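Pedana 共用工場考察報告

提交單位：Kusis 技術教育中心課程發展組
考察日期：2018年10月30日
考察人員：Sum-yee Liu（組長）、Kwok-wai Yau（電機科導師）、Man-lok Kan（實習工場主任）
接待人員：Tsung-han Chiang（工場負責人）、Kuo-hua Shek（Thomas 項目統籌）

## 一、考察緣起

本中心擬於下一學年在機電整合文憑課程內增設一個跨學期的製作單元，由學員分組完成一台可操作的自動化裝置。課程發展組於籌備期間接獲 Pedana 共用工場來函，邀請本中心人員出席其會員開放日，並安排於開放時段之後留場，觀看場內自製雙臂機械人 Thomas 的組裝及測試工作。

Pedana 由一批從事機械維修、電子產品設計及木工的人士合租營運，並非牟利機構，亦非學校。會員各有正職，製作多在晚間進行。Thomas 是該工場歷來規模最大的合作項目，其進度、分工與物料管理方式與本中心擬設單元相近，故課程發展組認為值得實地了解。

考察目的經組內商定，集中於以下各項：

- 共用場地內如何劃分製作區、測試區與存放區；
- 業餘製作者如何就機械、電路、程式三方面分工及交接；
- 通電測試時的安全安排；
- 物料、工具及圖紙的登記與保管；
- 有否可供本中心學員參與的合作方式。

## 二、場地概況

工場位於一幢工業大廈中層，面積825平方呎。訪客由貨運升降機進入，門口設登記簿及儲物櫃，進入製作區前須填寫姓名並閱讀一頁場地守則。守則以中英文並列，內容涉及護目鏡、長髮、飲食及工具歸還，文字簡潔，本組已徵得同意取回一份，見附件甲。

場內大致分為三部分。近門一側為木工及鑽床區，以透明膠簾分隔，抽塵喉管由天花引下。中段為公用工作枱，供會員焊接、裝配及擺放未完成作品。最內一側為 Thomas 項目的測試區，地面鋪有地氈，測試用的枱與放置儀器、個人物品的枱分開擺放。後牆設金屬層架，存放零件箱及待用物料。

Chiang 先生介紹，測試區原為儲物用途，堆放會員多年積存的舊物。項目組接手後用了一段頗長時間清理，並與其他會員商議何者保留、何者棄置。他坦言這項工作所費的唇舌較任何一項機械工序為多，部分物件至今仍未有物主認領，只得暫時收在層架頂部。

會員每月繳付600元，可於任何時間使用公用工具。材料費由各項目自行承擔，項目之間可互相借用存料，但須於存料冊上記錄並在月底前補回。本組翻閱存料冊，見記錄以手寫為主，字跡不一，部分項目只寫簡稱。Chiang 先生表示曾嘗試改用電子表格，惟雙手沾油時會員多不願使用電腦，結果登記率反而下降，最終恢復紙本，另由一名會員每月謄錄一次。

Kan 先生就此指出，本中心實習工場多年前亦有類似經驗，建議課程單元的存料登記同樣保留紙本，並在表格上預先印好常用物料名稱，學員只需填寫數量及日期。

## 三、Thomas 項目簡介

### （一）項目背景

Thomas 的構思源自會員之間一次閒談，當時有人提出，場內既有各類機械及電子專才，卻從未合力完成一件作品。項目組其後訂出一個範圍有限的目標：製作一台固定於枱前、具有左右兩臂的機械人，能在枱面上拿起日常物件，並交由另一手接取或放回指定位置。行走、上落樓梯、對話等功能一概不在計劃之內。

Shek 先生在簡報中多次強調範圍的重要。他引述項目早期的一份會議記錄，當中列出的構想多達數頁，由斟茶到摺衣服俱有。項目組後來將所有構想抄錄到一本簿內，簿面題為「以後再講」，此後凡有新建議均先寫入該簿，不影響當月工作。本組認為此方法簡單可行，可考慮納入學員的項目管理訓練。

### （二）左右兩手的設計

Thomas 左右兩手並不相同。左手採用雙指夾爪，右手則為多關節的仿人手掌。據 Shek 先生解釋，這項安排最初出於分工上的方便：兩組會員對手部設計各有主張，與其花時間爭論，不如各做一隻，裝在同一台機上比較。

夾爪一組的看法是，夾爪結構簡單，開合行程容易量度，損壞後可在工場內即時修復。手掌一組則認為，日常物件本來就是按人手的形狀製造，手掌較能應付不同的外形，而且製作過程本身的學習價值較高。兩組各自保存設計圖及修改記錄，每次改動均註明原因。Yau 先生抽閱手掌一組的記錄，發現其中一頁寫有「拇指太懶」一句，經查詢後得知是指拇指關節在指令發出後反應較其他手指遲緩，問題出於該處的傳動間隙，其後已經處理。

兩臂的控制板由會員自行設計，名為 Paltska。控制板歷經多次改版，早期版本掛在工場牆上，供新會員對照線路的演變。Yau 先生對這一做法評價甚高，認為學員往往只看到成功的最終版本，不知道中間經過多少錯誤接線。現行版本的電源與訊號線路已分置於板的兩側，接頭亦改用不同形狀，以免插錯。

### （三）枱面與測試物件

測試枱面鋪上綠色工作墊。項目組曾直接在光面枱板上測試，物件一經碰觸即滑走，後來改鋪工作墊，情況有所改善。墊上貼有黃色物料的一角，邊緣已見皺摺，本組建議項目組日後更換為平整的標記，以免夾爪貼近枱面時勾起。

測試物件現階段以橙色塑膠瓶為主，瓶身附有白底彩色招紙。Shek 先生表示，同一款瓶子可以直立，也可以平放，對夾爪和手掌而言分別構成不同的難題：直立時容易碰跌，平放時則可能滾動，而且瓶蓋一端與瓶身粗幼不同，落手的位置稍有偏差，結果便大有分別。項目組按瓶子的擺放姿勢編排測試表，每一種姿勢在左右手各做若干次，由同一名會員在旁記錄。

## 四、測試過程觀察

開放時段結束後，其他訪客離場，本組獲安排在測試區外圍觀看當晚的工作。項目組先作通電前檢查，由一人朗讀檢查表，另一人逐項觸摸或指認並覆述。檢查表包括電源線有否受壓、兩臂活動範圍內有否雜物、緊急停止掣是否可用，以及在場人士是否已退至地面標記線後。整個程序略嫌緩慢，但項目組並無因有訪客在場而省略任何一項。

當晚測試分2節進行，兩節之間留有時間供組員翻查記錄及調整參數。第一節以左手夾爪為主，要求夾爪在枱面上夾起平放的瓶子，維持片刻後放下。組員在每次動作前先報出瓶子的姿勢與朝向，動作完成後再由記錄員報出結果，兩者均以口頭覆述確認。Yau 先生留意到，組員在報出結果時只用「成」、「不成」及「再睇」三個詞，「再睇」表示結果不明確，須留待翻查後才作判定。據了解，這是項目組吸取教訓後的安排，早前各人對何謂成功理解不一，導致一整晚的記錄無法使用。
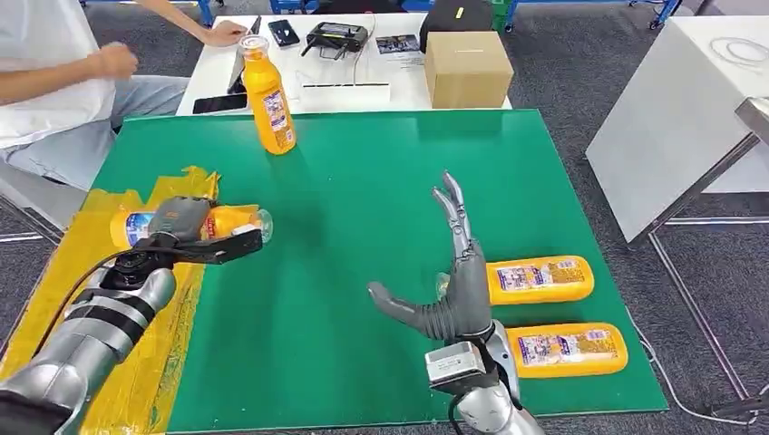

夾爪的夾持力度是當晚討論最多的一項。力度過小，瓶子會在離開枱面時轉動；力度過大，塑膠瓶身受壓，招紙亦會起皺，下一次測試的條件便與上一次不同。項目組目前的做法是先以較小力度接觸，待夾爪兩指均貼緊後再逐步增加。負責程式的會員解釋，這一段程式曾經重寫，舊版本只按開合距離計算，遇上瓶身較幼的部分便會夾空。

第二節轉為右手手掌。手掌的關節較多，每次開始前須先回到預備姿勢，由組員逐隻手指確認位置。這一環節耗時較長，期間有一隻手指未能完全伸直，組員隨即停止程序、關閉電源，檢查後發現是線纜在腕部轉彎處受到牽扯，遂重新整理線纜並加以固定，再由檢查表第一項開始覆核。Liu 女士詢問為何不從中段繼續，Shek 先生答覆，場內規定凡曾關閉電源，一律由頭開始，不設例外，亦不必討論。

線纜管理看來是項目組仍在摸索的部分。兩臂的線纜外露，隨手臂動作而移位，組員在測試期間須不時留意。項目組考慮過將線纜收入臂內，但如此一來，每次更換零件均要拆開外殼，對於仍在頻密修改的階段並不合適。Kan 先生認同這一取捨，但提議在線纜外加套管，並於腕部預留固定的弧位，同時以顏色標示左右兩臂的線組。項目組表示會在下一次改動時試行。

當晚測試以記錄員宣讀結果作結，並由各組員在記錄紙上簽名。本組獲准閱覽記錄，但項目組要求在數據整理完成前不作引用，故本報告不載列測試結果。

## 五、座談摘要

測試結束後，雙方移步至公用工作枱旁座談，內容按題目歸納如下。

### （一）分工與交接

項目組按機械、電路、程式三個方向分工，但每名組員必須在另一個方向擔任「副手」。副手不必精通該範疇，只需明白當前進度及圖紙存放位置。Shek 先生表示，會員因工作或家庭缺席是常事，副手制度令工作不致因一人缺席而完全停頓。制度推行初期，部分組員認為負擔過重，後來負責電路的會員因公出差，副手按圖紙自行更換了一塊燒毀的控制板，此後再無人提出取消。

交接以一張交接紙為憑，內容包括當晚做過甚麼、未完成甚麼、有甚麼不可以碰。最後一欄最為重要，凡填上該欄的部件均須掛上紅色吊牌。

### （二）經費

項目組沒有外來資助，亦暫無意申請。Chiang 先生解釋，會員憂慮接受資助後須按時交付成果，失去隨意修改的自由。手臂主要零件由會員集資購入，部分為二手；控制板及支架則在場內自製。雙方談及成本時，Chiang 先生提醒本組，切勿只計算買入零件的開支，做錯而報廢的部分往往更為可觀，編訂學員預算時應預先撥出一筆報廢費用。

Liu 女士對此表示關注。按本中心現行採購程序，報廢零件須逐件填報原因，若單元涉及大量試錯，行政工作將相當繁重。組內將就此另行向總務部查詢。

### （三）安全

場內規定，通電測試最少須有2人在場，其中一人負責緊急停止掣，不得兼顧其他工作。緊急停止掣以長線連接，可隨負責人移動。本組詢問是否曾發生意外，Chiang 先生表示曾有會員在手臂未完全斷電時伸手取回跌下的螺絲，手背被輕微擦傷，事後項目組在檢查表上加入相應項目，並規定跌下的物件一律待斷電後拾回，測試期間不得理會。

Kan 先生認為，學員年紀較輕，對規則的遵從程度不一，單靠口頭約束並不足夠，本中心若設置同類裝置，應另加實體圍欄或感應式停機裝置。Shek 先生同意在學校環境中確有此需要。

### （四）對學員的期望

談及學員參與的可能，項目組態度開放，但提出若干意見。其一，學員應先完成基本焊接及手工具訓練，工場沒有人手由頭教起。其二，參與時間宜以整個學期計算，短期參觀式的實習對雙方均無大用處。其三，學員須接受大部分時間並非在操作機械人，日常工作多為剪線、鑽孔、記錄和打掃。

Shek 先生補充，曾有年輕會員滿懷期望加入，發現首月都在整理螺絲，隨即退出；亦有一名中學生從整理螺絲開始，如今負責手掌全部指節的圖紙。他未有就此作進一步評論，只希望本中心在挑選學員時如實說明。

### （五）圖紙與文件

項目組的圖紙同時保存電子檔及紙本，以紙本為準。每張圖紙右下角蓋有版本印，凡作廢者剪去一角，留在同一文件夾內。Yau 先生詢問為何不以電子檔為準，答覆是製作時各人手上拿的總是紙本，若兩者不符，實際做出來的必定跟從紙本，倒不如承認這一事實。

文件夾按部件編排，左臂、右臂、底座、控制板各自成冊。本組發現底座一冊明顯較薄，項目組承認底座設計由一人包辦，不少尺寸只存在該會員的記憶之中，補繪工作已列入日程。

## 六、觀察所得

本組三人於考察後分別撰寫筆記，再於組內會議整理為以下意見。

**場地方面。** 測試區與個人物品分枱擺放的安排可取，惟共用場地始終空間有限，測試枱附近仍放有手提電話及其他雜物。本中心若設測試區，應在區外另設儲物位置，並規定測試期間枱面及鄰近範圍只可放置與該次測試有關的物品。

**教學方面。** 左右兩手採用不同設計，客觀上形成一個良好的比較題目。學員可就同一件物件、同一張枱面，觀察不同手部結構的取放過程，從而討論設計取捨。Yau 先生建議單元首個學期只做夾爪，待學員掌握開合控制及受力概念後，再以選修形式引入多關節手掌。Liu 女士則擔心如此安排會令部分學員對課程失去興趣，主張在首學期內安排示範課，讓學員先行接觸手掌的操作。兩種意見一併記錄，留待課程會議討論。

**記錄方面。** 項目組的記錄習慣值得借鑑，尤其是設立「再睇」一類，容許結果暫時不作定論。本中心現行實驗報告格式只有合格及不合格兩欄，學員遇上含糊的結果時，往往傾向填寫合格。建議修訂報告格式，增設待覆核一欄，並要求學員在指定時間內跟進。

**安全方面。** 檢查表朗讀覆述的做法可直接採用。斷電後由頭覆核的規定亦應寫入學員守則。至於圍欄及停機裝置，須按本中心場地尺寸另行報價。

**人手方面。** Thomas 項目得以持續，與組員的年資及自發性有密切關係，這一點難以在課程內複製。導師與學員的比例、晚間開放時段及技術員支援均須審慎評估。Kan 先生指出，實習工場現有技術員已兼顧多個科目，若單元需要晚間測試，須增聘人手或調整其他科目的時間表。

## 七、建議及跟進

經商議，課程發展組提出下列跟進事項：

1. 由 Kwok-wai Yau 草擬單元大綱初稿，列明首學期夾爪製作部分的教學內容、所需課時及評核方式。
2. 由 Man-lok Kan 測量實習工場內可用作測試區的位置，連同圍欄及停機裝置的初步報價一併提交。
3. 由 Sum-yee Liu 向總務部查詢試錯性報廢零件的簡化填報方法，並探討以學期為單位整批申報的可行性。
4. 邀請 Tsung-han Chiang 及 Kuo-hua Shek 到訪本中心，就共用工場的物料管理及副手制度向導師作一次分享。日期由雙方另行商定。
5. 實驗報告格式的修訂建議，轉交教務組考慮。

學員到 Pedana 長期實習一事，因涉及保險及監護安排，現階段不作承諾，待法律及保險事宜釐清後再與對方商談。對方對此表示理解，並願意在此期間繼續接待本中心導師到場觀摩，惟須預先通知，以便安排測試時段。

## 八、鳴謝

本組謹向 Pedana 共用工場全體會員致謝，特別是當晚因接待本組而延遲離場的測試人員。工場借出的圖紙副本及檢查表樣本已由本組登記，將於課程會議後歸還。

附件：

- 附件甲　Pedana 場地守則（中英文）
- 附件乙　通電前檢查表樣本
- 附件丙　交接紙樣本（空白）
- 附件丁　Paltska 控制板接頭位置簡圖（借閱，不得複印）

課程發展組 謹啟
副本送：教務組、總務部、實習工場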